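4.2 Collecting demonstrations with the student teams 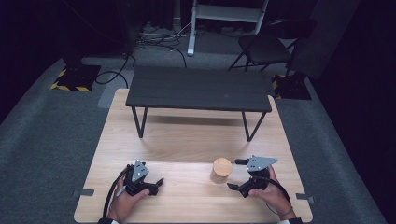
Figure 3. Two hand-held grippers at the work table, with the wooden cylinder between them and the low black table behind.

We had originally planned to record all of our demonstrations ourselves, but the second-year project course at Clistberg was looking for a topic that would get students away from their screens for a while, and so the collecting became theirs (and we are very glad it did!). In all, 51 students took part between January and April, working in pairs, and each pair had the table to itself for a two-hour slot. One student worked the grippers while the other read out the task card and kept the log, and then they traded places.

The task in Figure 3 is the one the students came to call "the shelf," although it asks for nothing more than picking up the cylinder and setting it upright on top of the black table. It sounds easy, and with bare fingers it is, but the hand-held grippers take away most of what a person feels through the skin, and nearly everyone had to slow down a good deal during the first few tries. We let them practice for as long as they liked before any recording began. Several pairs asked whether they were allowed to pass the cylinder from one gripper to the other on the way. We had not thought of this when we wrote the card, and after some friendly back and forth we decided to allow it and to mark those episodes separately in the log.

By the end of the course the students had turned in over 2000 episodes across all the tasks, of which 181 were set aside in review, mostly for a late start or a missing log entry. The review was done in the Wosov viewer by a different pair from the one that had recorded the session, a habit we borrowed from the earlier Lauritsen project and would warmly recommend to anyone teaching a similar course. The episodes that were set aside are kept with the rest under their own label, and we come back to them in Section 5, where the handover episodes are also treated on their own.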